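Print this page
E-mail this page

FOR IMMEDIATE RELEASE
Oct 30, 2022

Ahuja Learning Trust Opens Family Puzzle and Game Library at Kesard

KESARD – The Ahuja Learning Trust today announced the opening of a free lending library for puzzles, board games and early-learning toys in the former reading annex of the Kesard Community Center. The library begins with a catalog of 2,000 items and is open to every household in the Kesard school district. There is no membership fee, and no deposit is required for standard loans.

The new service follows a pilot program conducted at two elementary schools during the last school year. In that program, 433 families registered to borrow. The Trust reported strong demand for logic puzzles among older children and for stacking and sorting toys among families with children under five. Both groups asked for longer loan periods, and the standard loan has been extended accordingly.

"Families have told us that they want games at home that a parent and a child can enjoy together," the Trust said in a statement. "The library is a permanent answer to that request, and we are pleased to open it in a building that residents already know and use."

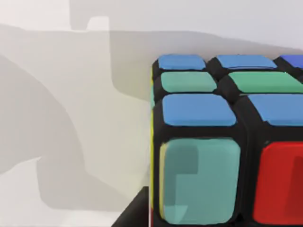 Items may be borrowed for 40 days and renewed once if no other household has placed a hold. Each household may have up to six items on loan at one time. Reservations are handled through Pikik, the catalog service already used by the district's school libraries, and existing Pikik accounts will work without any change. Residents who do not have an account may register at the front desk with proof of address.

The collection is arranged by type of play and by suggested age. Every item is inspected on return, and sets with missing parts are withdrawn until replacements are found. Borrowers are asked to report lost or broken pieces at the desk. No charge is made for ordinary wear.

Funding for the first 2 years of operation has been provided by the Trust, with shelving and storage bins supplied by Skuvero, a regional maker of school furniture. The community center is contributing the space and utilities under a renewable agreement. The Trust will publish a report on lending activity at the end of each school year.

A small math corner will be added in December. It will offer number games, counting sets and basic calculators for use on the premises, together with printed activity sheets in English and Spanish. Teachers may reserve the corner for class visits during school hours.

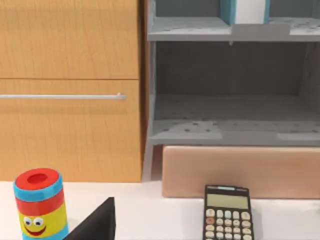
Donations

The library accepts puzzles and games in complete and clean condition. Donors should bring items to the front desk during opening hours and should not leave them outside the building. Electronic toys must be in working order, with batteries removed. The library cannot accept soft toys, ride-on toys or items subject to a safety recall.

About the Ahuja Learning Trust

The Ahuja Learning Trust supports early education and family learning through grants, lending programs and partnerships with public schools. It receives no commercial advertising income.

Media contact: Press Office, Ahuja Learning Trust, Kesard

Sign up for our newsletter to receive Trust news and event listings by e-mail. You may unsubscribe at any time.

© 2022 Ahuja Learning Trust. All rights reserved. | Contact | Back to top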